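Packing light, or trying to

I have been a terrible packer my whole life. For a weekend in Zernilville last July I brought 12 shirts and no socks, and Georges Awwad, who had to lend me socks, still brings it up at dinner. So this year I decided I'd learn to travel with one bag, and I've got opinions now (sorry in advance).

The big thing for me was small pouches. I used to throw everything loose into the suitcase and then dig for a phone charger at 2 in the morning while everybody else was trying to sleep. Now chargers go in one, medicine in another, and the coins and keys get something bright that I can spot against a dark tabletop.
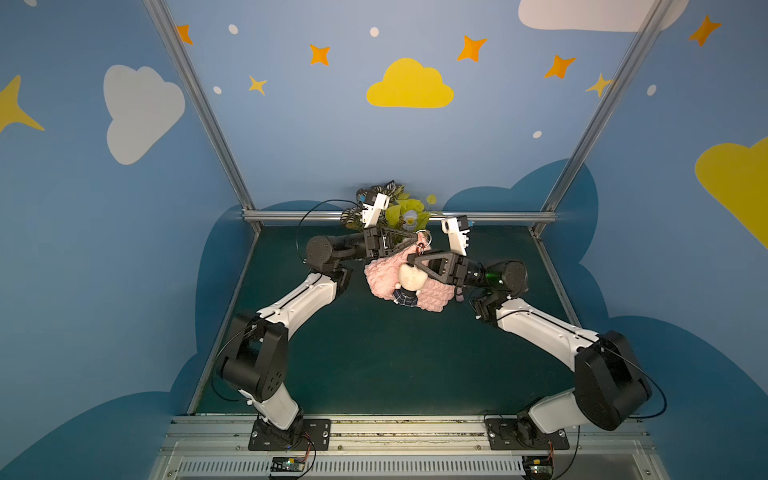

What I stopped bringing

Hair dryer. Second pair of jeans. The "just in case" sweater, which came to Tramov and back with me and never left the bag! I also quit carrying full bottles of anything. The pharmacy by the station in Loureiro had shampoo for less than I'd paid at home, and I'd been lugging mine up four flights of stairs like a fool.

Books are still my weak spot. I allow myself one paperback and then I buy two more on the trip, so I'm not sure that counts as progress.

As for closures, I'm a zipper person all the way. Snaps pop open when you stuff things too full, and drawstrings let the little stuff wander out. Give me a zipper with something big hanging off the pull, a ring or a clip, so I can find it by feel on a night bus.

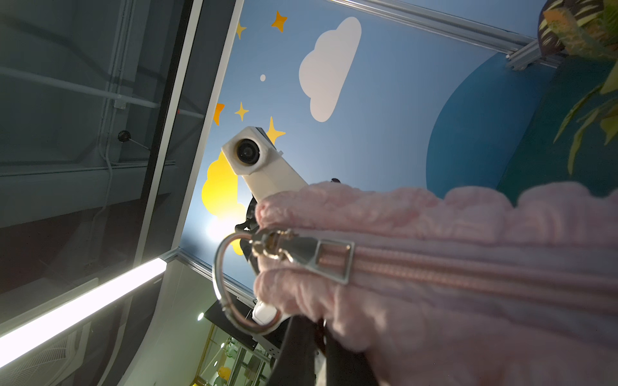 Henrique Arruda wrote in to say that I'm wrong about the sweater, and that one cold night on a ferry would change my mind. Fine, Henrique, maybe! I'm going back to Tramov in the fall and I'll bring the thin gray one, but it has to fit under the seat with everything else.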